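Proofreader wanted, part time, patience essential

The Taltthorpe Review is looking for a proofreader to start in May. We print four issues a year of local history, short fiction and letters from people who are cross about the local history. The last proofreader, Zdislava Šindelář, has left us for a job with a dental plan, and we bear her almost no grudge.

You would read each issue twice, once on screen and once on paper, and argue with our editor, Chantal Chan, about commas. She has been wrong about them before and will tell you when. An issue runs to nearly 100 pages, and the footnotes are longer than you'd hope.

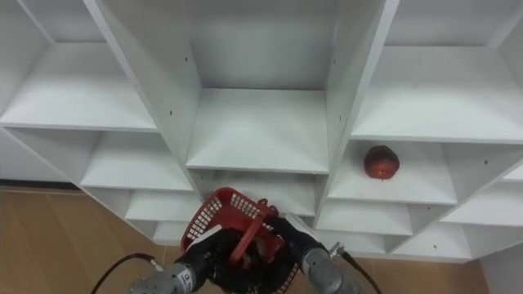
Vol. 49, No. 2, p. 213

The pay is $600 an issue, which we know. You can work from home apart from one afternoon per issue at the Hagedorn Street office, where the coffee is free and tastes it. You don't need a degree. You do need to spot a missing "not" at the end of a long day, and to leave our poets' spelling alone unless they beg.

To apply, send a one-page letter and no résumé to Amber Lambrechts at the office by October 12, 2021. She has hidden three mistakes in this ad - or says she has - and would like to hear about any you find. We'll send a short paid test to everyone whose letter we get to the end of.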